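## 4주차 강의 노트: 조리대 상판의 구역 배치와 소형 가전

담당: Jagadeesh Murthy
실습 보조: Siu-ming Pan
과목: 주거 공간 설비 II

### 4.1 이번 주 범위

3주차에는 하부장과 개수대의 치수 관계를 다루었다. 이번 주에는 상판 위에 상시로 놓이는 물건을 다룬다. 대상은 소형 가열 가전, 보관 용기, 도마와 쟁반, 조리 도구 꽂이이다. 냉장고와 고정식 레인지는 6주차에서 다루므로 제외한다.

용어는 다음과 같이 통일한다.

- **상판 깊이**: 앞 모서리에서 뒷벽 마감면까지의 수평 거리. 마감 타일의 두께는 포함하지 않는다.
- **후면 열**: 뒷벽에 붙여 세우는 물건의 줄.
- **작업 면**: 후면 열과 가전을 제외하고 남는 면. 도마가 놓이는 자리를 포함한다.
- **상시 배치물**: 사용 후에도 수납장으로 돌아가지 않는 물건.
- **일시 배치물**: 조리 또는 상차림 동안에만 놓이는 물건.

상시 배치물과 일시 배치물의 구분은 물건의 종류로 정해지지 않는다. 같은 토스터라도 매일 쓰는 집에서는 상시 배치물이고, 한 달에 한두 번 꺼내는 집에서는 일시 배치물이다. 도면에는 상시 배치물만 실선으로 그리고 일시 배치물은 점선으로 그린다.

### 4.2 후면 열

후면 열에는 바닥 면적이 작고 세로로 긴 용기를 둔다. 병, 원통형 용기, 뚜껑 있는 단지가 대표적이다. 배열 순서는 높이보다 사용 빈도를 우선한다. 자주 여는 용기는 작업 면의 중앙에서 손이 닿는 쪽에 두고, 보충용 용기는 끝으로 보낸다.

조리 도구 꽂이는 후면 열에 포함하되 평면도에서는 따로 표기한다. 나무 숟가락처럼 자루가 긴 도구는 용기 밖으로 비스듬히 나오므로, 용기 지름만으로 점유 폭을 잡으면 실제보다 작게 나온다. 실습 도면에서는 자루 끝의 수직 투영점까지를 점유 폭으로 본다.

종이 상자 포장 식품은 습기에 약하다. 개수대와 같은 변에 둘 경우 개수대에서 먼 쪽 끝에 둔다. 뒷벽 마감이 소형 모자이크 타일이면 줄눈의 총길이가 길어지므로, 청소를 위해 용기와 벽 사이에 손가락이 들어갈 틈을 남긴다.

### 4.3 소형 가열 가전

오븐형 토스터와 투입구형 토스터는 열이 나오는 방향이 다르다. 오븐형은 문이 열리는 앞쪽에 여유가 필요하고, 투입구형은 위쪽에 여유가 필요하다. 두 기기를 한쪽 끝에 모으면 전원 코드의 경로가 짧아지고 작업 면이 나뉘지 않는다. 단점은 동시 사용 시 같은 회로에 부하가 집중된다는 점이다. 회로 용량 계산은 부록의 표를 사용한다.

오븐형 토스터를 옆으로 돌려 문이 작업 면을 향하게 놓는 배치도 있다. 이 경우 검토 항목은 다음과 같다.

1. 문을 완전히 열었을 때 문 끝이 도마 자리를 침범하는가.
2. 조절 손잡이를 정면에 서서 조작할 수 있는가.
3. 코드가 상판 앞 모서리 쪽으로 처지지 않는가.
4. 윗면에 천 덮개나 행주를 올려 두는 습관이 있는가.

4번은 평면 배치와 별개로 확인한다. 천 덮개는 기기를 쓰지 않을 때의 먼지막이이며, 가열 전에는 완전히 걷어 다른 자리에 둔다. 접어서 윗면 한쪽에 밀어 두는 것은 걷은 것으로 보지 않는다. 배치도에는 걷은 덮개를 둘 자리도 표시한다.

### 4.4 사례 검토

아래 사례는 가전을 왼쪽에, 도마와 쟁반을 작업 면에 둔 상판이다. 각자 상시 배치물과 일시 배치물을 구분해 표시한다. 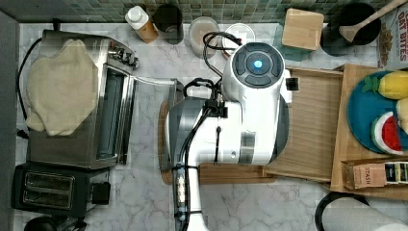 *그림 4-1. 대리석 무늬 상판의 배치. 왼쪽에 오븐형 토스터와 2구 토스터, 뒷벽 쪽에 용기류, 오른쪽에 쟁반.*

후면 열은 병, 짙은 회색 원통형 용기, 투명 단지, 뚜껑 있는 흰 용기의 순서로 이어진다. 용기의 재질과 형태가 서로 다르므로 폭을 하나의 값으로 통일해 계산하지 않는다. 투명 단지의 내용물은 표기하지 않고 '단지'로만 적는다.

오븐 위의 누빔 천은 4.3의 4번 항목에 해당한다. 도면에서는 오븐의 외곽선 안에 빗금으로 표시한다.

오른쪽의 쟁반은 판단이 갈릴 수 있다. 청록색 접시가 놓인 큰 쟁반을 상차림용으로 보면 일시 배치물이고, 접시를 늘 올려 두는 받침으로 보면 상시 배치물이다. 어느 쪽으로 보아도 감점하지 않으며, 근거를 한 줄로 적는다.

### 4.5 쟁반과 도마의 처리

테두리가 솟은 쟁반은 그 안쪽 면을 작업 면으로 계산하지 않는다. 칼질이나 반죽에 쓸 수 없기 때문이다. 도마는 작업 면에 포함한다. 도마와 쟁반이 맞닿아 있으면 칼을 쥔 손의 동선이 쟁반 테두리에 걸리는지 확인한다.

작업 면의 비율은 다음 식으로 구한다.

> 작업 면 비율 = (상판 면적 − 상시 배치물 점유 면적) ÷ 상판 면적

일시 배치물은 식에 넣지 않는다. 조리 중의 비율이 필요하면 같은 식에 일시 배치물을 더해 별도로 계산하고, 두 값을 나란히 적는다.

### 4.6 과제

- 자기 집 또는 기숙사 공용 주방의 상판 하나를 골라 평면도를 그린다. 축척은 자유이나 반드시 표기한다.
- 상시 배치물의 점유 면적을 구하고 작업 면 비율을 계산한다.
- 배치를 바꾼 안을 두 가지 제시한다. 물건을 새로 사거나 버리는 안은 인정하지 않는다.
- 가열 가전이 있으면 4.3의 검토 항목에 모두 답한다.

분량은 도면을 제외하고 3쪽 이내로 한다. 제출 마감은 2024년 10월 9일이며, 출력본을 185호 앞 제출함에 넣는다. 도면 표기법에 관한 문의는 Siu-ming Pan에게 한다.

읽을 자료: Yamuna Chacko의 강의 자료 「상판 위의 물건」 2장. 점유 폭의 정의가 이 노트와 다르므로 과제에서는 이 노트의 정의를 따른다.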